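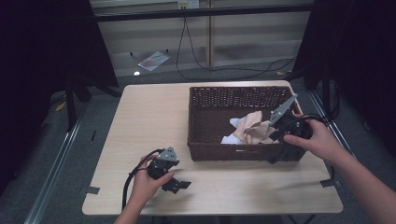 4. Folding and Basket Storage

This section covers small linens: napkins, tea towels, dust cloths and hand towels up to the medium size. Bed linens and tablecloths are in section 5. Before you start, the linens must have been through the full drying cycle in section 3 and rested until they are at room temperature.

4.1 What you need

A table with a clear top, at a height where you can work without bending
One Danusstead woven basket, medium or large
The basket liner, if you are storing white or pale linens
Dark tape for marking the table (optional, see 4.3)
A soft brush
Blank tags and a pencil

4.2 Preparing the basket

1. Turn the basket upside down over a trash can and tap the base a few times with your palm.

2. Brush the inside walls from the rim down. Work the brush into the gaps in the weave, where lint collects. On the open lattice sides, brush from the outside as well.

3. Run your hand slowly around the inside. If you feel a raised end, trim it flush with small scissors. Do not pull it.

4. Wipe the inside with a barely damp cloth and leave the basket to dry for at least 16 hours before first use.

5. Fit the liner. The stitched edge goes over the rim and the ties go to the outside.

CAUTION: Do not soak the basket or put it in a dishwasher. Water swells the weave and the base will no longer sit flat.

NOTE: Dark baskets may give off a little color during the first few weeks. Use the liner for white, cream and peach linens until a damp white cloth rubbed on the inside comes away clean.

4.3 Setting up the table

1. Clear the table and wipe it down. Dry it completely.

2. Place the basket toward the right half of the table if you are right-handed, or toward the left half if you are left-handed. Leave the rest of the top open for folding.

3. Turn the basket so that a closed, densely woven wall faces you. The edges of the cloth are less likely to catch there when you lift them out.

4. If you fold often at the same table, put a short strip of dark tape near each front corner. Line up the front edge of the cloth between the two marks. Tape that has been down for more than a month can leave residue, so replace it before then.

Any smooth table will do. On a rough or unfinished top, put down a clean sheet first. The Gomberg folding table listed in the accessories section has a locking leg on each side. Check that both are locked before you put weight on it.

4.4 Emptying a mixed basket

If the linens went into the basket loose, take them out one at a time. Do not tip the basket over.

1. Find a free edge or corner. If the cloth is bunched, take hold of the highest fold.

2. Lift straight up until the cloth clears the rim. If it drags, stop, lower it and free it from the weave by hand.

3. Lay the cloth on the open part of the table and spread it from the center outward.

4. Check both sides for stains, loose threads and damp spots. Anything damp goes back to section 3.

5. Sort into two piles, one for whites and pales and one for everything else. A two-color cloth, such as peach and white, goes with the pales.

CAUTION: Never pull a snagged cloth sideways. Open-weave cotton and linen will ladder, and the damage cannot be pressed out.

4.5 Folding napkins and tea towels

1. Lay the cloth face down with the long side toward you.

2. Smooth it with the flat of both hands. Small creases will relax in storage. A hard crease should be pressed now.

3. Fold the left third over the center.

4. Fold the right third over the left. The edges should meet the first fold without overhanging it.

5. Fold the bottom edge up to the top.

6. Turn the bundle over and press down gently for a few seconds.

For square napkins, skip steps 3 and 4. Fold in half, then in half again.

Hand towels are thicker. Fold them in half lengthwise, then roll them from the hemmed end. Do not tie the roll.

4.6 Packing the basket

1. Put the heaviest pieces in first, flat against the base.

2. Stand the folded napkins and tea towels on edge, with the fold facing up. You can then see each piece and take one out without disturbing the others.

3. Put rolled towels along the back wall.

4. Stop when the top of the linens is two fingers below the rim.

5. Write the contents on a tag and tie it to the front.

The weight limit for dry linens is 2835 grams for the large basket and 1000 grams for the medium. A medium basket holds roughly 16 tea towels of ordinary weight, fewer if they are waffle weave. If the base bows when you lift the basket, take some out.

NOTE: Lift the basket from underneath with both hands. The rim is not a handle.

4.7 Where to keep the basket

Keep it on a shelf or on a dry floor, out of direct sun and away from radiators. On carpet, put a flat board under the basket so that air can reach the base. Do not stack one filled basket on another.

In June and through the humid months, open the liner once a week and move the linens around. If they smell musty, take everything out, air the basket for a day and wash the linens again.

4.8 Common problems

Linens have a grid pattern pressed into them.
The basket is too full, or the liner is missing. Remove a few pieces and fit the liner.

Folded pieces fall over.
The basket is less than half full. Lay the pieces flat until there are enough to stand, or move them to a smaller basket.

The basket rocks on the table.
The base has dried unevenly. Mist the underside lightly, set it on a flat surface and put a heavy book inside overnight. If it still rocks, order replacement base part 409.

Brown marks on pale cloth.
Color from the weave. Rinse the cloth in cold water before washing. Do not use bleach on peach or other dyed fabric.

Loose strand on the outside wall.
Tuck the end behind the next upright and press it in with a blunt needle. If the strand has broken, put a small drop of clear craft glue on the end and hold it until it sets.

4.9 Care schedule

After each use: shake out lint.
Weekly: brush the inside walls.
Monthly: remove and wash the liner, check the rim and base, replace table tape.
Yearly: wipe the whole basket inside and out with a damp cloth and dry it in the shade.

Liners can be washed warm with the linens. Hang them to dry. A liner that has been tumble dried will usually no longer reach over the rim.

Section text: Soo-ah Moon. Folding steps checked by Upendo Barasa.

Continue to section 5, Bed Linens and Tablecloths.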